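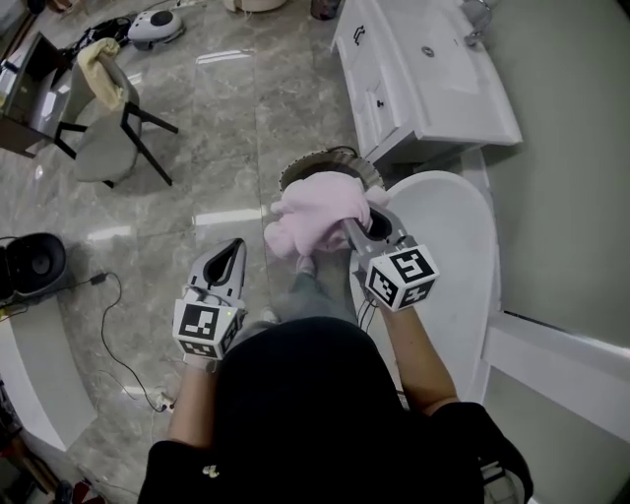 A pink cloth on the marble-tiled bathroom floor.

"I came to Brimier for two nights and stayed two weeks!" laughs the owner of the Zenwood guesthouse, pouring us more coffee on the terrace. She loves the river path to Dulier best, an easy walk through chestnut woods (go in May, she says, when the orchids are out). Is there a climb for keener legs? "Oh yes, the old bell tower. It's 105 steps, and the view is glorious, right down the valley." The bus back takes 34 minutes, and she tells every guest to sit on the left.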